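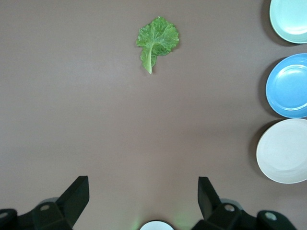 # Spending the Gripper Money (Team Pravana, April)

Our team had a $391 budget to turn a bench arm into something that can pick up salad ingredients and put them on plates. I was in charge of the shopping list, so this part of the report is mine, mistakes included!

I went in thinking the big purchase would be a camera. We already had one small one, mounted at the wrist so it looks out past the two fingers, and I was sure we'd need a second one overhead. Then I sat with the arm for a whole afternoon and most of my notes were about fingers (and plates, but I'll get to those). A flat black pad is great on a block. A lettuce leaf is thin and crinkly and lies flat on the table, so the pads have to get under an edge or pinch the stem. I moved the overhead camera to the "next semester" column and put pads at the top.

## What we priced

| Item | Supplier | Cost |
|---|---|---|
| Soft finger pads, two sets | Trendano | $132 |
| Spare finger servo | Balum | $120 |
| Plates and practice food | local stores | $20 |
| **Total** | | **$272** |

That leaves $119, which I'd like to hold onto until the pads have had a few weeks of use. Shipping is included in the Trendano price. Balum does free pickup, and two of us drive past there anyway.

I also got a quote from Caruso for a complete replacement gripper. It's a lovely thing and it would have eaten the whole budget and then some, so I thanked them and saved the PDF for whoever does this next year.

## Plates and lettuce

The plate line looks silly next to a servo, but please keep it in! We want plates in different colors (mint green, sky blue and white are the ones I like) so we can say "put it on the blue one" and know right away if the arm picked wrong. Raised rims matter too, because a finger coming in low could bump one, and I'd rather find that out with a cheap plate.

Real leaves are a repeat cost. They wilt, and a floppy leaf is a different problem from a crisp one. I looked at fake ones, but the stems were way too stiff.

## Still open

- Does the spare servo use the same connector as ours? I've emailed Balum twice.
- Are two sets of pads enough if we cut one set down to a narrower tip?
- Who pays for lettuce after the $20 is gone? I'm hoping the lab snack fund, but I haven't asked yet.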